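12 shares 3 comments

Section 3: Planning and Budgeting Before You Order

Read this section before you request a quote for the Cusitz two-arm unit. The choices made here affect the delivery date and the total price.

3.1 Measure the work area

1. Measure the depth of the counter from the near edge to the farthest point the hands must reach.
2. Compare that depth with the reach table on your quote form. Use the row for a closed hand holding an item.
3. Check the floor in front of the counter. It must be level, and the unit needs clear space on both sides of the shoulders.
4. Write down the counter height. If it is outside the listed range, order the riser base with the unit.

Note: Fixed counters cost more to change than bases. Price the riser first.

3.2 Choose the hands

1. List every item the unit will pick up, including the smallest one.
2. Mark the items that need one hand and the items that need two.
3. Run each item in the Altmont simulator before you pick a hand package. A single cup on a bare counter is a good first test.
4. Save the results and attach them to your order.

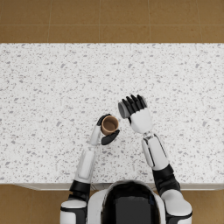
Simulator time is billed by the month, and most sites need 3 months. Put this on its own budget line – it is easy to lose inside the hardware total.

Caution: A grasp that works in the simulator must still be tested on the real counter. Do not order spare hands in bulk until that test is done.

3.3 Set the budget

1. Enter the base price from your quote.
2. Add $3000 for delivery and floor setup.
3. Add the service plan. The Risstead plan runs for 9 months and can be renewed once.
4. Add one spare set of finger pads for each hand.
5. Hold back money for operator training. Training is not part of the base price.

Note: Deng controllers bought before January need a paid software update. Ask for the update price in writing.

3.4 Place the order

1. Send the completed form with your measurements and simulator results.
2. Allow 6 weeks between order and delivery.
3. Keep the old work process running until the acceptance test in Section 4 is signed.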